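Careers > Open Positions > Simulation and Robotics > Cell Maintenance Technician

Cell Maintenance Technician, Simulated Kitchen Cell (Plongate)

Posted May 1, 2021

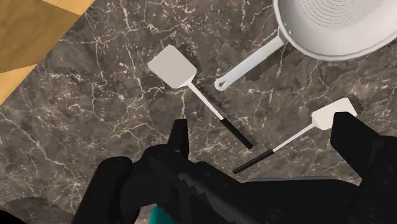
The position

Telham operates a kitchen manipulation cell at Plongate together with a simulated copy of it. The technician keeps both in working order and keeps them in agreement. The simulated cell has a marble counter, a white frying pan, and two spatulas with white heads and black handles, viewed from above the gripper. The reference number for this opening is 1,875.

Duties

- Run the start-of-shift check on the physical gripper: finger travel, fastener torque, cable strain relief, pad wear.
- Replace finger pads every 400 operating hours and enter the measured thickness in Hesutetti, our maintenance log.
- Repeat the camera-to-gripper calibration after any work on the wrist, and copy the new offsets into the simulation configuration the same day.
- Check object placement in the simulated cell. Spatulas must rest on the counter at reset. Gaps between an object and its shadow are logged and traced to collision geometry, object pose, or shadow settings.
- Adjust shadow map resolution and bias. Stepped shadow edges on thin parts such as utensil shafts are a known open item, ticket 209.
- Compare finger geometry in the model with the installed parts after each replacement.
- Write up faults so that the next shift can reproduce them.

Required

- Two years of hands-on maintenance of robot arms or electric grippers.
- Ability to read mechanical drawings and wiring diagrams.
- Working knowledge of coordinate frames and rigid transforms.
- Basic Python, enough to edit a configuration loader and run a test script.
- Lockout/tagout training, current or renewed before the start date.

Useful

- Experience with a physics simulator, in particular contact parameters and mesh cleanup.
- Experience with Quiambao controllers. Training is given on site if you have none.

Conditions

Full time, on site. Day shift, with one late shift per week. Pay is $29 per hour, with overtime paid above 40 hours. The contract runs through November and may be extended. Lifting up to 35 pounds is part of the job.

How to apply

Send a resume and one fault report you have written, with customer details removed, to Tarek Filali, cell supervisor. Put the reference number in the subject line. Selected applicants complete a two-hour practical at Plongate: one pad replacement, one calibration, and one placement error to find in the simulation.

Comments

rdk_bench: Is the late shift fixed or does it rotate?

Tarek Filali: It rotates. The schedule is issued two weeks ahead.

marlow7: My experience is all pneumatic grippers. Worth applying?

Tarek Filali: Yes, if you have also done electrical fault finding. State that in the resume.

p.osten: On ticket 209, have you tried tightening the light frustum around the counter before raising the map size? Fixed most of the sawtooth on ours.

rdk_bench: Same here, but watch the bias afterward. Ours needed to come down as well.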